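Llevo toda la semana con el segundo disco de Galtudura y no me canso. ¡Qué maravilla de grupo! Sigrún Ingvarsson toca el bajo como si empujara un armario escaleras arriba, y Grethe Bech canta encima con una calma que da miedo. A Walloteck, de su misma ciudad, le sobran elogios; a ellos les faltan oyentes.

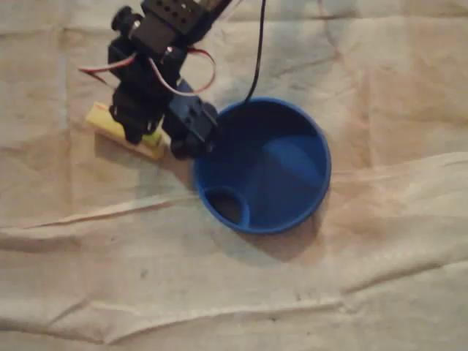
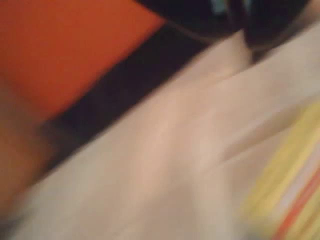 Un disco así merece una reedición en vinilo, con los 4 temas que quedaron fuera y con otra portada, por favor. La original es gris y triste, y esta música pide color: el naranja rojizo y emborronado de la segunda foto, por ejemplo, le iría de perlas a «Irnier», que son tres minutos de guitarra desbocada. Yo la compraría el primer día.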